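Setting Up Your Cabin Account and Booking Shore Days
Mirken Passenger Guide, Section 2

Print this page | E-mail this page

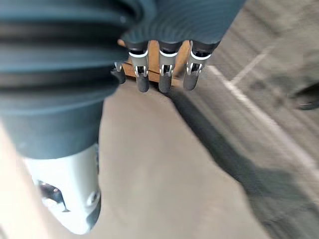
Welcome aboard, or nearly aboard! We know the weeks before a sailing can feel like one long list of little chores, so we have tried to put the account steps in the order most of our guests find easiest. Set aside a quiet half hour, pour yourself something nice, and have your booking letter and passport within reach. You can stop after any step and come back later, and the system will remember where you left off.

Before you start

You will need the booking code from the top of your letter, the passport of every person sharing your cabin, and a payment card in the name of one of the adults. If you booked through Sturketti Travel, your code begins with the letter S and you should type that letter too (a good many people leave it off and then wonder why the page won't let them in).

Opening your account

1. Go to the Mirken guest page and choose "My Sailing." Type in your booking code and the family name of the lead guest, spelled the way it appears on the letter, even if the letter has it wrong. You can fix the spelling in step 3.

2. Pick a password. It can be as long as you like, but please don't use your cabin number, tempting as that is.

3. Check the name, date of birth and passport number for each guest. Names must match the passport, middle names included. To correct one, press "Edit," make the change and press "Save" before you move on to the next person.

Note: Guests who have recently married and are traveling on an older passport should leave the old name in place. The desk at the pier goes by the passport and won't be able to check you in under anything else.

4. Add your payment card. A hold of $100 per cabin is placed on the card when you board, and whatever you haven't spent is released after you leave the ship. Your bank may take a few days to show it.

5. Choose a dinner sitting. Early sitting suits families and anyone who likes to catch the evening show. Late sitting is slower and a bit dressier, and on port days it gives you time to come back and change your shoes.

Caution: Dinner sittings and table sizes can't be changed online once you have pressed "Confirm." If you are hoping to sit with friends in another cabin, enter their booking code in the box marked "Dine with" first, and ask them to enter yours.

Booking your shore days

6. Open "Ashore" and choose a port. You will see the outings for that day only, with the walking level beside each one. Level 1 is mostly by coach. Level 3 means hills, steps and uneven paving, and we do mean it.

7. Select the number of guests and press "Hold." Your places are kept while you look at the other ports, so there's no need to rush through the rest of your trip.

8. When you are happy with everything, press "Book All." A confirmation goes to your e-mail address, and paper tickets will be waiting in your cabin.

Note: The Kettler harbor boat takes up to 16 guests per trip and fills early, especially on sailings in April. If it shows as full, join the waiting list. Places do come back when people change their plans.

Caution: At Pletport the ship anchors offshore and guests go in by tender. Allow extra time in both directions, and be back at the landing by the hour printed on your ticket. The last tender can't wait for guests who are touring on their own.

9. Print your boarding pass, or save it to your phone. Each guest needs a separate pass, children too. Luggage tags print on the second sheet; fold them along the dotted line and staple them through the handle of each bag.

If your account will not open, check the code once more and then call the guest desk at the number on your letter. Please have the code handy when you ring.

Section last revised November 26, 2018

Related sections
Packing and Luggage Limits
Getting to the Pier and Parking
Traveling with Children
Special Diets and Allergies
Changing or Canceling Your Sailing
Your Final Bill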